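Multero Dual-Arm Workstation
Setup and Service Guide
Section 7: Grip Faults on Thin Film and Bags

7.1 When to use this section

Use this section when the station stops with fault 34 (grip lost) or fault 15 (arm load high) while handling plastic bags, film or other thin, flexible items. For faults on rigid parts, see Section 6.

Fault 34 means that a gripper closed further than the item thickness set in the task. Usually the fingers have slid off the film. Fault 15 means that one arm is pulling against the other, or that a finger is pressing into the table. Both faults hold the arms in position with the motors on.

CAUTION: The arms are still powered after a fault 34 or fault 15. Do not reach between the grippers to free a bag. Press the emergency stop first.

CAUTION: An arm can sag when motor power is removed. Keep hands and tools out from under both wrists until the arms have settled.

7.2 Clearing the fault

1. Press the emergency stop. The status light on the controller changes to solid red.
2. Write down the fault number and the arm shown on the display (L or R). The display clears at restart.
3. If the film is held in a gripper, turn the manual release on that gripper counterclockwise until the fingers open. Do not pull the film out of closed fingers. Torn pieces can lodge behind the finger pads.
4. Remove the bag and throw it away if it is stretched or torn. A stretched seal will fault again.
5. Lift each arm by the forearm and move it clear of the table. Do not lift by the fingers or by the cable.
6. Release the emergency stop and select Home. Stand outside the marked area until both arms stop moving.

Note: If fault 15 returns during Home, with no item on the table, go to 7.4.

7.3 Checking the fingers and table height

1. With the emergency stop pressed, wipe the finger pads with a dry, lint-free cloth. Do not use alcohol on the pads.
2. Look for a shiny or rounded edge at the fingertip. Replace pads in pairs.
3. Release the emergency stop. From the Service menu, run Touch Table for the left arm, then for the right arm.
4. Compare the two readings. If they differ by more than 2 mm, level the table and repeat step 3.
5. Lay a new bag flat on the table and run the bag task at low speed. Repeat it 3 times. If no fault appears, return the station to normal speed.

Note: Touch Table readings are not saved if you leave the menu with the Back key. Press Store.

7.4 Checking the cables

A cable that catches or pulls tight near the wrist can set off fault 15 in any position.

1. Press the emergency stop.
2. Follow each cable from the wrist to the controller. It must have enough slack for full wrist rotation and must not be trapped under the table edge.
3. Check that the wrist fasteners are tight.
4. Restart and run Home again.

If the fault is still present, take the station out of service and contact the Clendville service desk with the fault number, the arm letter and both Touch Table readings.
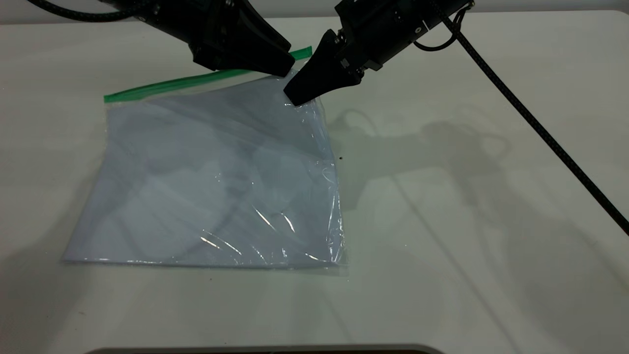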